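# Skeltach: a tabletop picking set from a shared workshop

Eight of us built the arm in the Derkport workshop, and this is the first batch of recordings from it!

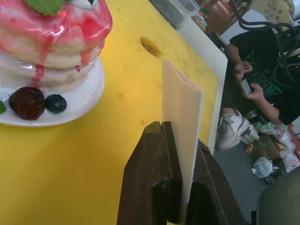

Lerato Shabalala wrote back within the hour asking for more thin, flat things, since cups and blocks are easy and a folded card is where her own two-finger build still gives up. Fair point, and we're on it (70 of the new episodes are cards and paper only).

## What's in it

- 16 tasks, recorded from the wrist
- play food, cards and small soft toys
- joint angles and gripper opening for every step

## Known problems

- The left finger closes a hair late in batch 2. Fixed with a new spacer, but the old episodes are still in there.
- Light changes a lot between evenings.
- Backgrounds are whatever the workshop looked like that night.

## Loading

Unpack into `data/` and run `python load.py --check`. If it complains about timestamps, pull the latest Sekton branch and try again.

Last updated 7 Jul 2023. Next batch in October, with softer fingertips!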